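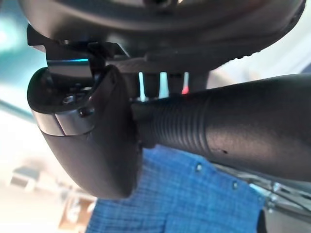

FOR IMMEDIATE RELEASE

Patmont Harvest Relay & Chili Walk Returns in October, Registration Open Now

PATMONT -- Lace up and bring a spoon. The Patmont Harvest Relay & Chili Walk is back this October with a new riverside course, more food and a later start. Gun goes off at 9:30 a.m. at the Sarkolberg Park bandstand.

New this year: 2 relay legs per team in place of the old four-leg format. Shorter handoffs, less waiting around in the cold. Walkers take the flat loop along the river and can stop at every chili table on the way. Strollers fine. Dogs on a leash, please, and not at the food tables.

"People told us they wanted more running together and less standing in a parking lot," said race director Mahlet Gebreyes. "So we redrew the thing. The last stretch is downhill, your welcome."

Chili comes from home cooks and local kitchens, including Tekleab Cafe on Mill Street. Red, white, green, vegan. Runners and walkers vote with a token from their race packet. Winner announced at noon. Last year's top pot, a smoky black bean from Daniyal Pirzada, will be back to defend.

"I changed one thing in the recipe and I'm not saying what," Pirzada said.

Organizers have room for 3000 entrants across the relay and the walk. The first 100 teams to sign up get a long-sleeve shirt -- sizes not guaranteed after that. Kids under 2 ride free in the walk, no bib needed. Cooks who want a table should get in touch by the end of August. Hot plates and extention cords provided, bring your own ladles.

Packet pickup is at Hillow Sports the afternoon before, 3 to 7 p.m., and again at the park on race morning from 7:45 a.m. Parking at the high school, shuttle every 15 minutes. No parking on River Road.

Proceeds go to the Patmont school lunch fund.

Media contact: Sumeya Seyoum, Patmont Harvest Relay press desk. Interviews with cooks and runners on request. Course map available at the Hillow Sports counter.

###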